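Subject: Re: [salon-tech] Gel lifting at the free edge after switching lamps
From: Hanna Jasińska
Date: 2022-08-10

> We moved all four stations from the old Skuna lamps to the Ivetari
> ones in July and kept the same base and top coat. Since then I get
> lifting at the free edge within a week on some clients, mostly on
> the thumbs. Cure time is 30 seconds per coat, same as before. Prep
> has not changed. Is the lamp too weak or is it the base? I would
> prefer not to change both at once.

Don't change both. Start with the thumbs, as they are the useful part of your report.

If the base were at fault I would expect lifting on all ten nails, and more of it near the cuticle. When it is mostly thumbs, the usual cause is angle. With four fingers flat on the plate the thumb rolls onto its side, and the outer half of the nail gets much less light. The Skuna has diodes low on the side walls and covers for this. On the Ivetari units I have used, they are all in the roof. Cure thumbs separately, both together, flat, for the full time.

Second, 30 seconds was a setting for the old lamp. Which base are you on? If it is Livik, the sheet in the box gives a time per lamp type and the thicker builder base needs longer than the regular one. Look at the sheet for your batch, as the times were revised and the older sheets are still in circulation. 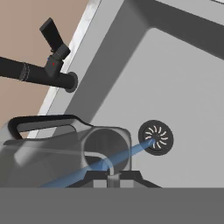
Third, check the wipe. A cleanser with oil or conditioner in it leaves a film, and the free edge is where it collects. I ran a small comparison last winter with Oda dehydrator against plain isopropyl, 51 sets in total, same base, same lamp. Lifting by day 15 was 19 sets, and most of those were from one tech who was not capping the edge. The choice of wipe made no difference I could measure. Capping did.

So, in order:

1. Thumbs cured separately.
2. Time set from the base sheet for your lamp type.
3. Free edge capped on base and on top coat.

Make one change per week and write down client, finger and day of lifting. If none of the three helps, put one old lamp back at one station and compare. Do not go to a longer cure than the sheet allows. Heat spikes on thin nails are a worse problem than lifting.

What coat thickness are you using on the thumbs?

Hanna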